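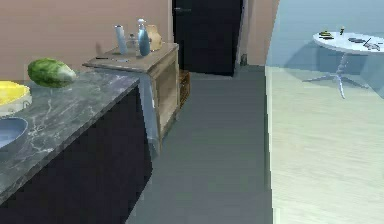 Kam-wah Tsai

Category: Support > Household Plumbing > Water Heaters

Problem: Kitchen hot tap goes lukewarm after a short run, then recovers. Bathroom is fine. Unit is a Gorov wall-hung tankless, gas, installed by the previous owners of the house. No service record. Started in April.

What I had already done before opening this ticket: turned the unit off and on, cleaned the aerator on the kitchen tap, checked that the gas valve was fully open. No change.

Entry 1
Ran the kitchen hot tap fully open. Hot water arrives at the normal time, stays hot for about 60 seconds, then drops to lukewarm for a while and comes back. Display shows no error while this is going on. Repeated it with the dishwasher off and the washing machine off. Same result.

Entry 2
Reply from Shona Gourlay at Zadport support. She asked for the set temperature, the inlet filter condition, and whether the burner stays lit during the cold spell. Set temperature is the factory one, never changed. I had not looked at the other two.

Entry 3
Burner goes out during the cold spell. You can hear it shut down, the fan keeps going, then it clicks and relights. Opened the inlet filter. There was grit in it, pale, like coarse sand. Rinsed it and put it back. The hot spell got longer but the drop still happens.

Entry 4
Shona says the burner cuts out if flow through the unit falls under its minimum. She asked me to pull the fault history. Hold the two outer buttons until the display blinks, then step through with the up arrow. Mine shows code 201 several times and nothing else. According to her, 201 is logged when flow is lost with a tap still open. It does not put anything on the front display, so most people never see it.

Entry 5
Tested flow with a bucket at each tap. Bathroom basin is good on both hot and cold. Kitchen cold is good. Kitchen hot starts good and gets weaker as the water heats up. I had missed this because the sound of the tap hardly changes.

Entry 6
Shona's opinion was that something on the kitchen branch closes down with heat, and that the heater is probably fine. She suggested the cartridge in the mixer or the shutoff valve under the sink. The mixer is a Sorisari single lever. Closed the shutoff, took the cartridge out, no visible damage. Swapped in a spare. No change at all.

Entry 7
Replaced the hot shutoff valve under the sink. The old one is a Yen quarter turn. With the handle off you can see into the body, and the rubber washer inside has swollen and come partly off its seat. When I ran hot water over it in a bowl it got noticeably softer and bulged into the opening. Allow time for this job if yours is old. The compression nut was stuck and I needed 2 wrenches and a second person to hold the pipe steady.

Entry 8
Ran the kitchen hot tap for 9 minutes without a drop. Burner stayed lit the whole time. Cleared the fault history and checked it again that evening, nothing logged.

Shona asked me to clean the inlet filter again in a month, in case more grit comes through, and to get the heater descaled if the filter fills up quickly. She also said to change the cold shutoff if it is the same make and age. It is the same make. I have ordered one and will fit it when it comes.

Status changed to Solved by requester. Zadport support may still reply to this ticket.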